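Bostow Opens Enrollment for Local Business Marketing Course

7 August 2018

The Bostow Chamber of Commerce has opened enrollment for a new training course intended to help independent shops, restaurants and service firms reach customers through their phones. The course, titled Local Search and Mobile Basics, will be taught by the marketing firm Cakus under a one-year agreement with the Chamber.

The first session has space for 52 businesses. Priority will be given to owners who do not currently employ marketing staff and who have held a Bostow trading license for at least one full year. A second session is planned for January.

The decision to offer the course followed a survey of Chamber members conducted in the spring. Of the 237 businesses that replied, 109 reported that they had never claimed or updated their listing on any online map or directory. Many of the same businesses said that most of their advertising budget still went to printed coupons and the annual phone book.

"Our members know their customers very well, but a new resident looking for a repair shop or a place to eat will usually search on a phone first," said Geum-ok Wang, president of the Chamber. "If the hours are wrong or the number is out of date, that customer goes elsewhere."

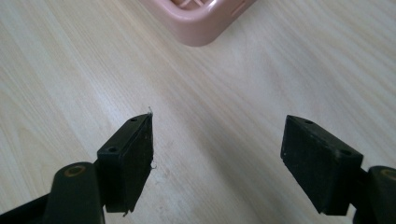
A pink plastic item on a light-colored tabletop.

Instruction will cover directory listings, customer reviews, text message offers and the basic use of paid social media advertising. Participants will also learn how to keep a simple record of where new customers come from, so that spending can be compared from month to month. No prior experience is required, although each participant should bring a smartphone and have access to the business's main email account.

Woo-jin Wi, director of training at Cakus, will lead the classes. Na-rae Yeom will hold individual appointments for participants who need help recovering an old account or removing a duplicate listing - a problem that was raised often in the survey comments.

Classes will meet in the evening at the Chamber's offices on Sánchez Street. Each class lasts two hours, and the full course runs for six weeks. Written materials will be provided in English, Spanish and Korean.

The fee is $20 per class for Chamber members. Nonmembers may attend if places remain after the member enrollment period closes. A business may send two employees for a single fee, provided that both are named on the application.

The Chamber also reminded members that it does not endorse any company selling guaranteed search rankings. Several owners have reported calls from sellers claiming to act on the Chamber's behalf. Members who receive such a call are asked to write down the company name and the number used, and to report both to Nam-gil Ki in the member services office.

Application forms are available at the front desk and on the Chamber's website. Questions about eligibility should be directed to Ju-won Tak, course registrar.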